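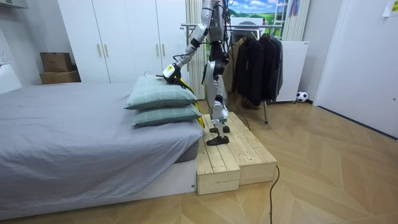
Polling place walk-through, Treltberg town hall annex
Sunday, June 25, 2023

I did this one on my own with the county form and a flashlight, so the comments are just me talking. Items marked FIX need to be sorted before the runoff.

1. Accessible entrance open and signed: OK
The side door on Rotich Street works great. The sign still says January primary on it, though, so please swap it out!

2. Ramp and handrail: FIX
The rail wobbles at the bottom. I leaned on it (gently, I swear) and it moved more than I liked.

3. Path from parking lot to door: OK
Bit of gravel by the storm drain. I kicked most of it away.

4. No-campaigning line marked: FIX
I found old chalk and one strip of tape, and they don't agree. Somebody should remeasure. We had sign wavers from both campaigns practically at the door last time and I don't want that argument again.

5. Room capacity posted: OK
149, framed, next to the coat hooks.

6. Voting booths: FIX
We're supposed to have 20. Two have bad legs and one is missing its privacy screen. I put the bad ones against the back wall with a note.

7. Ballot box seals: OK
Checked the numbers against the sheet, all match.

8. Provisional envelopes: OK
One full box of 500, unopened.

9. Cords and outlets: FIX
The Zetia check-in tablets are plugged into a cord that runs straight across the line of voters. Cover it or move the table, I don't care which.

10. Exit lights and extinguisher: OK / not sure
Lights are fine. The extinguisher tag is so faded I couldn't read the date. Hunder does the servicing, so I left them a message.

11. Emergency phone list: FIX
Still has the old clerk's number on it

Recheck in 28 days, or sooner if the rail gets done.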